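The Open Box and the Bench
Opinion
By Eero Vuorinen
Mon 29 June

Most advice on small workshops deals with storage on the wall. Pegboard, French cleats, magnetic strips, shadow outlines in white paint. I have used all of them at one time or another, and I think they solve the second problem. The first problem is the working surface, and the cheapest useful thing you can put on a working surface is a shallow cardboard box with no lid.

I maintain fittings and small assemblies for the workshop at Hirnside. The work is repetitive: brackets, fasteners, connectors, a bit of hot glue for cable strain relief. Over the years the bench has been organised by whoever had the strongest views that month. In March we went back to the plainest arrangement I could think of. A dark bench top, one open box in the middle for the current job, one closed organiser at the back for small parts, and any powered hand tool off to the side. Everything else goes in a cupboard.
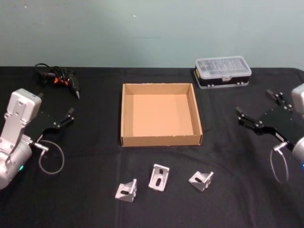 The case for the box

An open box does one job. It marks the parts that belong to the current task and separates them from everything that doesn't. A drawer can't do this, as you can't see into it from the stool. A plastic bin with a lid does it badly, because the lid has to go somewhere, and on a crowded bench it goes on top of the next thing you need.

The walls should be low. I would put the useful limit at the height of the second knuckle with the fingertips on the floor of the box. Above that, the hand has to come in vertically and the forearm starts to catch on the rim. Below it, you can reach in from any side, and a long part can lean on the wall without tipping out.

Leaning matters more than people expect. Flat metal parts on a flat surface are awkward to pick up, particularly thin ones with dressed edges. A bracket propped at an angle gives you an edge to grip. A box wall provides that for free, and a bracket will often prop up its neighbour as well. I have seen purpose-made racks that do the same thing with more precision, and they are fine if you handle one part number all year. We handle dozens.
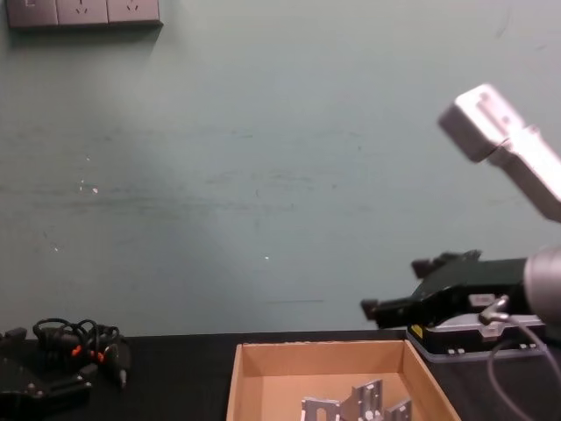

Brackets in the job box, with a bundle of black cable on the bench beside it.

The usual objection is durability. Cardboard wears out, picks up oil, and goes soft at the corners. All true. My reply is that it wears out visibly. A corrugated box tells you when it is finished, and you flatten it and fetch another one. We get ours as packaging, so the unit cost is nil. A supplier called Laltell quoted us for moulded trays of similar size, 25 of them, and the trays were well made. I couldn't find a task that they would have done better.

The second objection is that it looks temporary. I have less patience with this one. A bench is judged by how quickly you can find the part and how rarely you lose one. A colleague at Fada, which runs a much larger stores operation than ours, has 1,727 labelled bin positions and still puts a carton on the bench when a job comes in. The bins are where parts live between jobs. The carton is where they live during one.

Empty is a state worth seeing

Between jobs, the box should be empty and it should stay where it is. This was the rule that met the most resistance. People want to clear it away, or use it to hold a tape measure and two pens. Once that happens, it is no longer a job box and you are back to sorting parts from debris.

An empty open box is a reliable signal. Anyone walking past can see that the last job has been taken out completely. A closed container gives you no such information without lifting the lid, and in my experience no one lifts the lid.
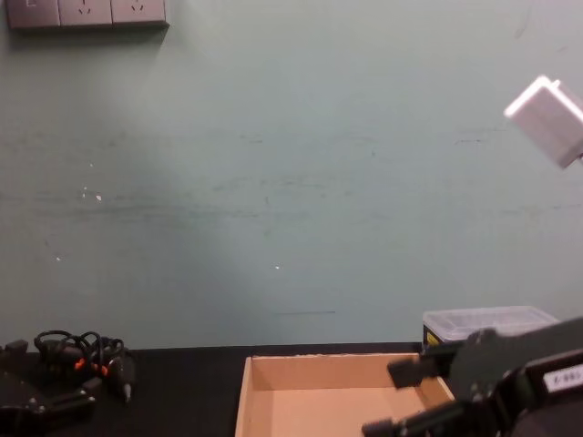

Closed containers still have their place, and that place is the back of the bench, against the wall. Small hardware belongs in them. Screws and washers migrate, and a lid is the only thing that stops them. I would add a label on the face you see from the stool, even if the plastic is clear enough to guess the contents. Guessing is how M3 and M2.5 screws end up in the same compartment. Our old Holzer organiser had 13 compartments and by the end I would have trusted perhaps four.

Keep the closed container behind the open one and slightly to one side. You reach over the box to get to it less often than you would think, and when you do drop a screw on the way back, there is a fair chance the box catches it.

The cord problem

I have no complete answer for corded tools. A glue gun is the worst of them. The body is small, the cord is long for its weight, and the coil tries to open whichever way it was last wound. Hanging it on the wall keeps the bench clear but leaves the cord dangling into the work. A drawer is out of the question until the nozzle has cooled, and that can take longer than the break you were planning to have.

So it lives on the bench, on its side, with the cord gathered in loose loops. I prefer loose to tight. A tight wrap around the handle looks better and strains the cord where it enters the body, and we have thrown out more than one gun for that fault alone. A dark cord on a dark surface is also hard to see, so the rule is that the tool stays outside the box. If it goes in, the cord drags parts out with it the next time someone picks it up.

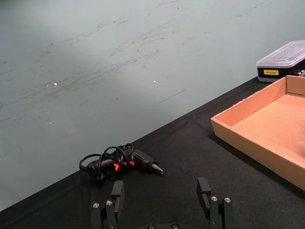 What I would change

The black bench covering is a compromise. It hides stains and makes bright metal easy to find. It does nothing for black plugs, black cable or black plastic, and we use a lot of all three. A mid-grey would be better across the board. I have asked for one and expect to wait.

I would also wipe down the wall behind any bench pushed hard against it, and then leave a hand's width of clearance. Things get shoved backward, the paint takes the marks, and a scuffed wall makes a tidy bench look neglected. It is a minor point but visitors mention it.

For anyone setting up a bench from nothing, I would hold off on the pegboard for 17 working days. Use one open box for the job and one lidded container for the small parts, and write down each item you had to get up and fetch. Then buy storage for the items on that list. Ours came to less than a page, and most of it was glue sticks.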